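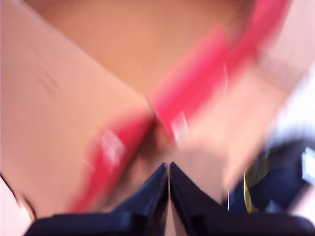 Fig. 4. Wrist camera view, tapered fingers at the carton flaps, arm moving.

Section 5 - Comparing fingers on the Birow wrist mount

Covers swapping finger sets and running the carton flap trial. Assumes arm is homed and the Lernard controller is already talking to the wrist camera. If not go back to section 3.

What you need

Birow wrist mount with camera
Tapered finger set (dark, pointed tips)
Flat pad finger set
Hex key from the mount kit
One cardboard carton with top flaps, not crushed

Swapping the fingers

1. Jog the arm to the service pose. Fingers up, clear of the table.
2. Open the gripper all the way. Press Hold on the pendant.
3. Power off the gripper at the Lernard box. Wait for the light to go out.

CAUTION: Hold does not cut gripper power. Fingers can still close. Keep hands out until the light is off.

4. Back out both screws on the left finger, slide it off. Same on the right.
5. Fit the new set. Slanted edges face each other. If the tips cross when closed you have left and right swapped.
6. Snug the screws. Don't lean on them, the threads are soft.
7. Power on, run Find Stops. Old stop values are NOT good for the new set, even if they look close.

Checking the camera

8. Close the gripper. Both tips should show in the live view, near the middle. A narrow gap at the tips is fine for the tapered set.
9. Tips off to one side - loosen the camera collar, turn it, tighten, check again.
10. Set exposure to Manual and start at 700 on the slider. Auto hunts when pale cardboard gets close to the lens and the bright parts wash out.

Note: Fig. 4 shows motion blur on both the fingers and the carton. The red band reads as a band but the white marks in it can't be read. Fine for finding a flap edge. No good for reading print. If your trial needs the lettering, stop the arm first, then grab the frame.

Running the flap trial

11. Set the carton in the Oncombe fixture, flaps partly open, fold toward the gripper.
12. Load the flap routine. Speed on Low for the first run.
13. Start. Watch the tips go toward the crease where the flaps meet. Hand on the stop button the whole time.
14. Repeat with the same carton, then swap fingers and do the same again. Save each set under it's own name or the controller overwrites the last one.

CAUTION: Tapered tips will punch through thin board. If the force reading jumps, stop and back out by hand jog. Do not use Return Home with the tips inside a fold.

Scoring

Use the Nedeljković sheet at the back of this manual. Mark each run as clean, slipped or torn. Write down finger set, speed and exposure. Leave out any run where you touched the carton partway.

Note: August firmware moved Find Stops to the Tools page. Older pendants still have it under Gripper. Same funtion.

When you are done, refit the flat pads and repeat step 7 before handing the arm over.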